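3.2 Reuse of gift boxes in the home

Darmawan Kwok
24/07/2004

The households in the Faltham group were asked to keep any rigid box that had come into the home as a gift and to go on using it as they normally would. No guidance was given on what should be put inside. The intention was to record ordinary practice, including the habit of using a good box long after the goods it was sold with have been eaten or given away.

Of the 34 households that took part, most kept at least one such box on or near a table used for receiving guests. Contents were mixed. Packaged sweets and cakes lay beside small textile items and pieces of card, and householders did not generally separate food from keepsakes. Several described the box as a place for things that would be wanted again at the next visit or festival. Figure 2 gives one case, in which a flat red packet labelled 步步糕 shares a red-lined box with a small patterned bundle tied at the neck with a red band.

Wear was recorded at the rim, the corners and the base. The rim received the most attention in our notes, as it is the part handled whenever something is put in or taken out. Where the covering had lifted, the board beneath was exposed and tended to fray. Householders seldom regarded this as a reason to discard the box — a torn edge was accepted so long as the base held.

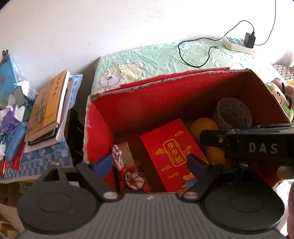 Figure 2. Open gift box with mixed contents. The covering has peeled from the far rim, showing torn board.

3.3 Storage and handling

Two storage patterns were found. In the first, the box stayed open and its contents were visible to anyone in the room. In the second, it was closed between visits and kept in a cupboard, commonly under heavier goods. The Pillai survey, carried out earlier with a similar form, noted the same division but did not record the condition of the boxes.

Open boxes were rearranged more often. Small items were moved to the sides to make space for new packets, and cards were left standing against a wall of the box. Closed boxes held fewer kinds of object and were opened mainly before festivals. Householders who used both patterns usually kept the better box closed.

A second visit in September will repeat the rim and base inspection using the Destent form. Boxes replaced in the interval will be listed separately.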